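How many demos before a stacking policy learns anything?

Asked by Nanna Steinarsdóttir

Hi all! I've recorded 221 simulated demos of block stacking (red and green, plain table) and my policy still dithers near the green one. Do I keep going, or is my close-up view the trouble?

2 answers

Gerrit Mulder
Oh, I remember this stage well! Before recording more, I'd check how varied your starts are. I had 681 that were nearly the same, and turning the blocks a bit each time helped me more than the next pile did. Add a second, wider view too if you can.

Ro-un Kwon
more data. i used 3790
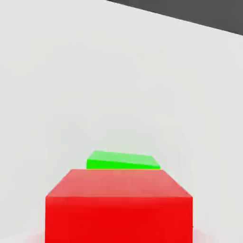
Close view from the simulator, green block behind the red cube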